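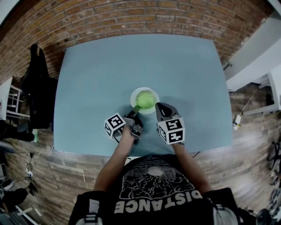

How do you sit through a two-hour silent film with no music at all? With a bag of pretzels you are too embarrassed to chew, mostly.

So that was my evening. The Haddad is running its silent season again (every November, same faded red curtain, same man coughing in the back) and tonight was the one I'd circled, an old melodrama called The Glass Ferry. I'd only ever seen a few minutes of it, on a terrible tape years ago. The piano player had come down with something, so a woman came out in front of the curtain, very apologetic, and told us we could have our money back or stay and watch it dry. A handful of people got up. I stayed, and so did Sum-yee Leung, who was sitting next to me and had already taken her shoes off.

The first twenty-five minutes were hard going! I kept hearing everything. The projector, somebody's coat zipper, my own stomach. There's a long opening at the river landing where the ferryman's daughter waits for a boat, and she waits, and waits, and I started making a grocery list in my head. Onions, dish soap, the good mustard. Then there's a cut to her hands on the rope and I sat up, and after that I was gone. I forgot there was supposed to be a piano.

What got me was how much I'd been leaning on music in all the other ones. Usually the piano lets you know it's sad before the actor has done anything. Tonight I had to look at her face and decide for myself, and a few times I wasn't sure. When she reads the letter, is she relieved? I thought she was. Sum-yee thought she was furious, and we went back and forth on it all the way to the bus stop and never settled it. I still say relieved, because of the way she folds it up so carefully afterward. You don't fold something like that if you're furious, you crumple it. Sum-yee says I have clearly never been properly furious.

The flood is the part everyone talks about and yes, it's good. It's nearly all done with quick shots, a door, a goat on a roof, a lamp going under, and then the big wide view of the valley which is obviously a model, but I didn't care. Somebody in front of us gasped at the goat. I might have too. (The goat is fine. It shows up again in the last reel, standing next to the priest, and it got the only laugh of the night.)

I was less keen on the brother. He's played by one of those actors who does everything with his eyebrows, and without any music covering for him it was a lot of eyebrow. He has five big speeches in the thing, all on title cards, and the cards stay up forever. I read each one, looked around the room, read it again, ate a pretzel. I know they had to leave time for slow readers. Still.

Afterward we stood in the lobby a while because it was raining and I'd left my umbrella at work. They had the season leaflet out and I took two, one for the fridge and one to lose. There's a comedy coming up, Terance, which I've never heard of, and then a mountain picture called Irkico that Sum-yee swears is the best thing in the whole program. She saw it with her aunt when she was small and remembers only snow and a man carrying a clock. I said that's not much to go on. She said it was plenty.

We got soup at Hellow, the place on the corner with the steamed-up windows, and she made me promise to come to Irkico even if it's freezing out, and I said yes, which I'll probably regret at six o'clock with my slippers on. The soup was too salty but I finished it.

Now it's past midnight and I should be asleep. I keep thinking about the last shot, the empty landing with the rope hanging down. It goes on so long that I thought the film had stuck. The lights came up and we all just stayed in our seats, and then a few people clapped, sort of shyly, at a blank screen.

I want to see it again with the piano, to find out whether the letter scene changes. Maybe I'll call the Haddad tomorrow and ask if they're rescheduling. Also need to get my umbrella. And mustard.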